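Jarwood is a small company that repairs and makes timber windows, doors and stairs. We work mostly on houses and small public buildings, and we have a joinery shop at the bottom of Plavby Lane where nearly all of the bench work is done.

## How we started

Belmiro Arruda and Annatjie Molefe set the company up after working together at a larger joinery firm that closed its repair side. They rented half a unit, bought a second-hand morticer and a planer, and took on the sort of jobs their old employer had been turning away: one rotten sill, a pair of sashes painted shut, a back door that had dropped on its hinges.

For the first two years the work was nearly all repairs. New windows came later, when a customer with five good sashes and one past saving asked us to make a sixth to match. We copied the glazing bar from the old one and had a cutter ground to suit. We still have that cutter, and it has been used on other houses in the same street.

We moved to the present shop when the landlord wanted the old unit back. It is bigger and drier, and it has a proper timber store, which the first one never had.

## What we do

Most of our work falls under these headings:

- repairs to sash and casement windows, including splicing, new sills, cords and weights
- new timber windows made to match existing ones
- draught-proofing
- external doors and frames
- stair repairs, new treads and handrails
- small amounts of panelling, skirting and architrave to match old patterns

We don't fit plastic windows, conservatories or kitchens. If you ask us about these we will say so on the phone and save you waiting for a visit.

We also don't carry out structural work. If we take out a window and find that the lintel has failed, we stop, prop it and tell you. You will then need a builder or an engineer, and we can come back when they have finished.

## Repair or replace

This is the question we are asked most often. Our starting point is that a window should be repaired if the joints are sound and the rot is confined to the sill and the bottom rail. That covers a lot of the windows we see. Old softwood is often slower grown than what can be bought now, and it is worth keeping where it can be kept.

Where the rot has gone up into the stiles, or where an earlier repair in filler has trapped water behind it, a new sash is usually cheaper in the end. Shakuntala Saxena does most of our surveys and will push a bradawl into the timber in front of you so that you can see how far it goes in.

Sills take the most weather and are usually the first part to fail. We make new ones with a proper slope and a drip groove underneath, and we prime all faces before fitting, including the end grain and the side that goes against the wall. A good many of the sills we take out were never painted on the underside.

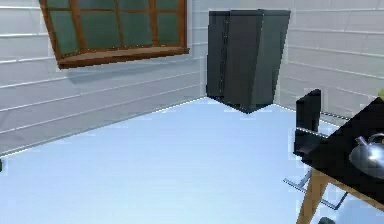 Paint matters as much as timber. We send windows out with primer and one undercoat, and the finishing coats go on after fitting. Some customers do this themselves, which is fine as long as it is done before the winter. If you would like us to do it, please tell us at the quoting stage, as our painter is normally booked up well ahead.

## The people

**Belmiro Arruda** runs the shop. He sets out the work, orders the timber and does most of the machining.

**Annatjie Molefe** looks after site work and the fitting programme. She is the person who will ring you to agree a start date.

**Shakuntala Saxena** carries out surveys and prepares quotes. She came to us from a surveyors' office and is the reason our quotes are now typed.

**Thabiso Matlala** is a bench joiner. He served his apprenticeship here and stayed on. Staircases and curved work generally go to him.

**Lefteris Triantafyllou** joined as a fitter and now splits his time between site and the glazing bench.

We take an apprentice when we have enough work of the right kind to teach them properly. There isn't a place open at the moment. If you want to be told when there is, write to Annatjie with a few lines about what you have made or mended.

## How a job runs

Ring or write to us with your address and a short note of the problem. Photographs help, particularly of the bottom corners. Shakuntala will arrange a visit, which is free within our normal area, and you will have a written quote after it.

The quote lists each window or door separately, so you can do some now and leave the rest. Many people start with the side of the house that faces the weather and come back for the others later on.

Once you accept, we ask for a deposit to cover timber and glass. Sashes are usually taken away to the shop and the openings boarded up, or fitted with a temporary sheet of polycarbonate if the room is in use. We try to keep no more than 2 rooms out of action at a time. Frames and sills are repaired in place.

On site we start at 8 in the morning and leave by half past 4. We need a power socket and somewhere to park the van. Please clear the sill and take down curtains and blinds before we arrive - we can move furniture but would prefer not to.

## Timber and glass

Our softwood comes through Makhubela, a merchant we have bought from since the first workshop. For sills and thresholds we use either oak or a modified softwood, depending on the exposure and what is there already. Offcuts that are too short for us go to the woodwork room at Wosumura School, and the shavings go to a stables.

We keep old glass if we can get it out whole. It doesn't always come out whole, and we can't promise it. If you have a pane that matters to you, point it out at the survey and we will try to work around it with the glass left in.

Double glazing can be fitted into some existing sashes, but the bars have to be thick enough and the weights have to be changed. In many older windows it isn't practical, and draught-proofing with a secondary pane inside gives a better result for the money.

## Guarantee

New joinery is guaranteed for five years against faults in the timber and the making. Spliced repairs are guaranteed for 2 years. Both depend on the paint being kept up. We keep a record sheet for each job, with the mouldings drawn full size, and there are now 543 of them in the filing cabinet. If you have bought a house we worked on before your time, give us the address and we can probably tell you what was done.

## Visiting the shop

You are welcome to call in, but please ring first, as the machines are often running and we may not hear the door. Samples of glazing bars, sill sections and ironmongery are kept on the shelves by the office. The shop closes for the last part of December, and site work is planned around that, so anything you need finished before then should be ordered by September.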